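About us

Somton Snacks & Drinks is a small supply company in Lusthorpe. We fill the snack corners of offices, workshops and waiting rooms. We started with one customer, a print shop on our own street, and today we look after 21 places in the town.

Our idea is simple. People at work like to have a cold drink and a bag of chips near to them, and they do not like a big machine that eats their coins. So we bring a wire-mesh basket or a small rack, we fill it, and we come back before it is empty.

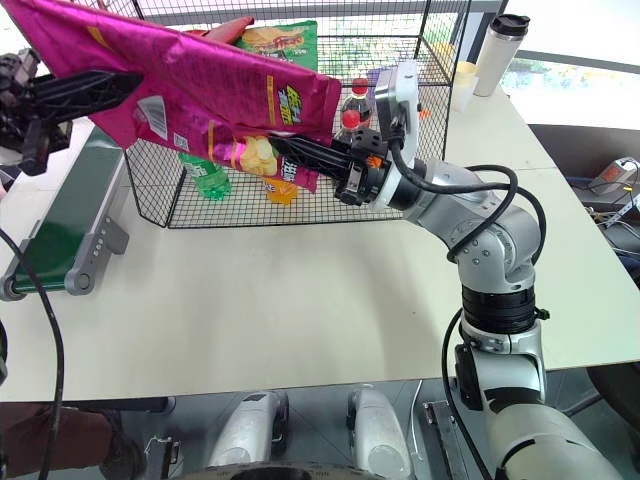
Gralletti wrote to us that before the basket came, their people were walking to the gas station every afternoon, and now they only argue over who took the last cola.

We pay much attention to how things are packed. Bottles go in first, because they are heavy. Chips go on top, where they cannot be crushed. If a customer has a rack with two levels, we put the drinks on the lower shelf and the bags on the upper one. Black wire mesh is our favorite material for this – you see from every side what is left, and it is easy to clean.
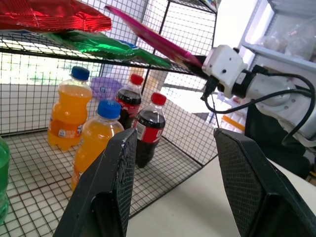
The choice of products belongs to the customer. Our list has 200 items, and most places take cola, one orange drink, something green and fizzy, and a few kinds of chips. Every 3 months we ask what we should change. In December we also offer nuts and gingerbread.

Deliveries leave our storeroom at 7 in the morning. We have 2 vans, and both are smaller than we would wish. If you need a refill the same day, please call before noon and we will do our best.

The storeroom is behind the former Baptista bakery, with the entrance from the yard. You are welcome to come and look at the baskets before you decide on a size. Coffee is free for visitors, and the chips usually also. 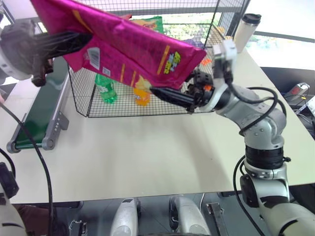
Chips and drinks in a wire-mesh basket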